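Open day at Skollura draws a crowd, and a few spare cables

Sep 17, 2021

Skollura opened its doors for the first time since moving to the old Hoekstra building. People came. More than the signup sheet said, anyway, and the street outside ran out of parking before lunch.

The company collects hand movement data for robot makers. In practice that means people walking around with grippers in their hands, doing ordinary things, picking up, putting down, opening, folding. The recordings go to teach arms how to do the same. Skollura has been at it since February and until now hadn't let outsiders past the front desk.

Larysa Chornovol, who runs operations, did the welcome in the hallway because the meeting room was full of coats. Short talk. No slides. She said the goal for the day was to let people hold the tool for themselves and ask whatever they wanted.

"You can read about it for a week and still not get it," she said. "Hold it, pick up a cup, try to put the cup back where it was. Then you know."

Groups went through every half hour after that, or were supposed to. The first one ran over. The second ran over too, and by the third the staff had quit looking at the schedule.

The work room is one flight up. Plain white walls, pipes across the ceiling, laptop on a desk, office chairs pushed wherever. Visitors who expected a lab with glass and yellow tape had to adjust. One man from the hardware store on the corner asked if the real room was downstairs. It wasn't.

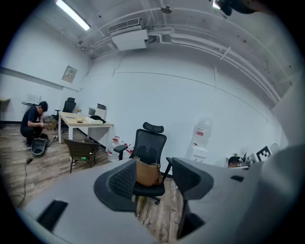

The gripper itself was the main draw. Two fingers, textured pads on the inside, a housing you carry in the hand. Kids went for it first, then thier parents, and the line got long enough that Chornovol split it in half. The tool is bulkier than people guess from the website, and several visitors said their wrist noticed it after a couple of tries.

Matvii Skoryk, lead technician, ran the hands-on part. He started everyone on a sponge. Then a spoon, which is worse. Then a sheet of paper lying flat on a table, and that one beat almost everybody, including a dentist who had been pretty confident going in.

"Paper is mean," Skoryk said. "We do paper on Mondays when people are fresh."

He also explained what makes a recording good or bad. Slow is fine. Dropping something is fine too, as long as you pick it up again and don't stop halfway. What they don't want is people acting, making big careful movements they'd never make at home. New staff do it for the first few days and then get bored and forget, and after that the data is usable.

A full session at Skollura is 400 recordings. Staff work in teams of 4 and trade off, so no one holds the tool the whole day. Skoryk said the current project asks for 2000 recordings by the end of the season and they are on track, knock on wood. The client wasn't named. A couple of people tried to get it out of him over coffee and he changed the subject to the coffee.

The demonstration with the arm came in the afternoon. Vunadance, a small outfit that builds tabletop arms, brought a unit called Oteo and set it up on a folding table in the ground floor room. The plan was simple, 3 cups to be stacked one on the other. First run, Oteo stacked two and pushed the last off the table. Second run, same. Then someone closed the blinds, and the third run went through clean and got real applause.

Sunlight on the table was throwing off the camera, the Vunadance crew said. They kept the blinds shut for the rest of the afternoon and the room got pretty warm.

Questions afterward were mostly about jobs, both kinds. Some asked if Skollura is hiring. It is, part time, evenings included, no technical background needed, apply on the website or at the desk. Others wanted to know whose jobs the arms are going to take. Chornovol didn't dodge it but didn't have a lot to offer either. She said the arms she has seen are slow and get confused by a wrinkled towel, and that she doesn't know what they'll be like ten years out and doesn't trust anyone who says they do.

A retired machinist in the back row said he'd heard the same thing about the first computer controlled mills. Chornovol said that was fair.

There was some discussion about privacy, too. Recordings are made in rented apartments and offices as well as on site, and one woman wanted to know what happens if a letter or a family photo ends up in view. Staff go over a room before a session starts and put personal things away, Skoryk said, and anything missed gets flagged and cut out later. She asked if there was a written policy. There is, and she was given a copy.

Upstairs stayed open until the last group was done. By then the sponge had gone missing and they were using a rolled up sock. It worked ok.

Neighbors seemed happy enough with the building being used again. It stood empty a good while after Hoekstra moved its print shop out, and the block had gotten used to dark windows. The bakery across the way sent over two trays of rolls and sold out of pretty much everything else by mid afternoon.

Chornovol said another open day is likely, date not set. School groups can ask for a visit before then, weekday mornings only, and should call ahead becuase the work room doesn't hold many people at once. Vunadance says it will come back with Oteo and try the towel next time.

Anyone who left a gray umbrella or a child's mitten can pick them up at the Skollura front desk during business hours.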